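Two-arm setup for laundry work, what to budget for?

rigmarole77
November 17, 2020
We have up to 600 a month to spend on a two-arm rig for picking up and folding clothes. Quote from Atstead is a lease with wrist cameras included. Grekby only sell outright. Anyone paid for either?

benchvice
Lease, if you'll change your mind within a year. Get the wrist cameras either way. View from one of ours:
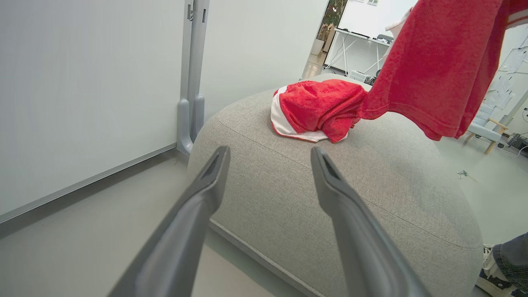
Photo: benchvice

Soft furniture and red terry cloth, nothing fancy. We paid extra for spare fingertips and went through 11 sets by May.

oldloom
Disagree on leasing. Over 33 months you've bought the thing and you own nothing. Put the money into the arms and save on the room. A basket with a liner, a sofa and a panel on castors will do. 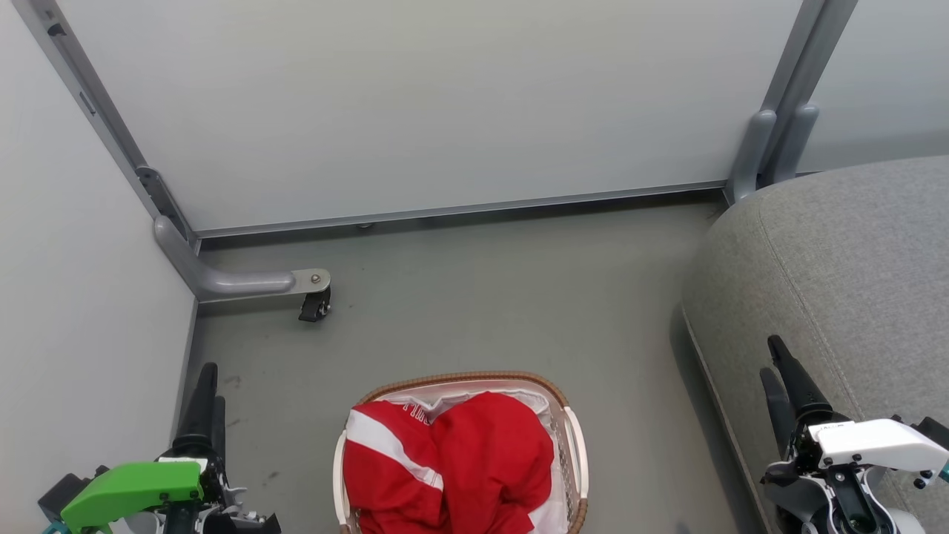 Ours cost less than the delivery charge on the arms. What I'd budget properly for is service. Rinaldi wanted a call-out fee on top of the contract.

benchvice
The Rinaldi fee was dropped for us when we asked. Owning is fine until a gripper needs replacing.

rigmarole77
Do I need 2 grippers of the same type? Ernari will do a mixed pair for less.

oldloom
Same type. One set of spares.
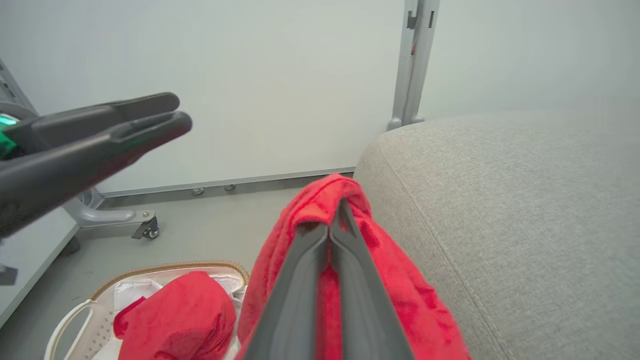
One gripper on the red towel, the other open

benchvice
Agree with that one. Ask Ernari what they charge for cables too.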